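Os Diekmann da minha avó, segunda parte

Na primeira parte deixei a história em 1666, com o nome Diekmann escrito de três maneiras no mesmo livro de batismos. Desde então recebi duas cartas e passei muitas noites a ler letra gótica alemã, que continuo a ler mal. Fica o que consegui apurar até 30 de outubro de 2024.

O ramo de que descendo vem de uma quinta chamada Jelau. Durante anos procurei uma aldeia com esse nome e não a encontrei em mapa nenhum. Quem me corrigiu foi Rainer Dreßler, que transcreve registos paroquiais da região e me respondeu com muita paciência. Jelau era o nome da casa, e a família que lá vivesse acabava por ser tratada por ele. Por isso o meu antepassado aparece como Diekmann no batismo e como Jelau no casamento. Eu tinha-os em duas fichas separadas, com duas mulheres diferentes, e era o mesmo homem. 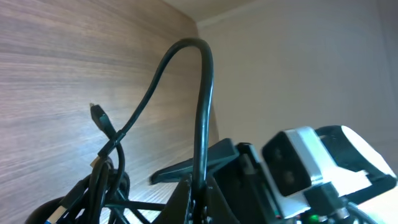 Corrigido isto, a árvore encolheu. Tinha 666 pessoas no ficheiro e fiquei com 569, porque muitos primos eram repetições uns dos outros. Custou-me apagar um ramo inteiro a que já me tinha afeiçoado, mas as datas não deixavam dúvida.

O brasão

A minha avó contava que a família tinha brasão: um freixo verde em campo de prata, com três ondas azuis no pé. Existe um desenho a lápis de cor, feito por um tio dela, e mais nada. Escrevi a perguntar por ele e a resposta foi a que eu temia. Há um freixo parecido nas armas dos Zetard, que foram senhorios da quinta, e é provável que o tio o tenha copiado de uma pedra ou de um papel de renda. 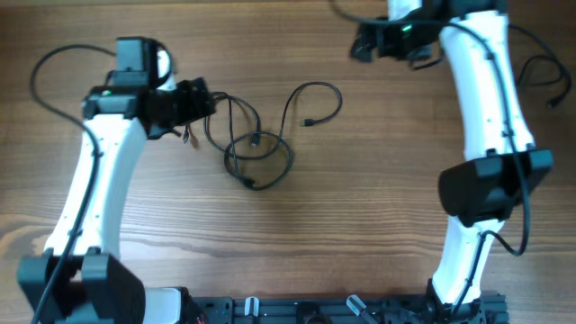

Os Zetard diziam descender de um cavaleiro documentado em 1288, num pergaminho de venda de um moinho. O documento existe, mas o nome está raspado e só se leem as duas primeiras letras. Na casa deles, segundo um inventário, havia uma mesa comprida de nogueira com as armas entalhadas na borda. Pensei nela ao olhar para um tampo castanho, de veio direito, com uma faixa mais clara e cheia de nós a um canto, e percebi que sempre tinha imaginado a mesa dos Zetard assim, quando o inventário só diz que era de nogueira e que faltava um pé. O inventário tem 155 entradas e a mesa vem quase no fim, avaliada por menos do que dois cobertores.

Quanto ao freixo, retirei-o da capa do caderno da família. A minha irmã não gostou.

O que falta fazer

Por ordem, para não me perder outra vez:

1. Pedir cópia do contrato de arrendamento da quinta. Se o tio viu as armas em papel, deve ter sido nesse. 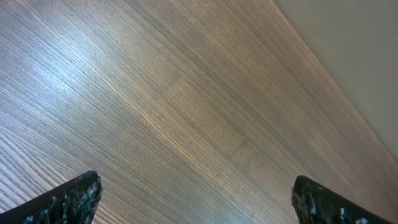 2. Responder a Yuto Yoshida, que tem uma bisavó Diekmann e me mandou uma fotografia de um sinete. A impressão está gasta e tanto pode ser uma árvore como uma pena.

3. Confirmar o casamento de Imolia Diekmann. O nome só aparece uma vez e desconfio de um erro de leitura, talvez meu.

Em novembro devo ter resposta do arquivo sobre o contrato. Se alguém tiver Jelau na família, como apelido ou como casa, escreva-me para o endereço do costume.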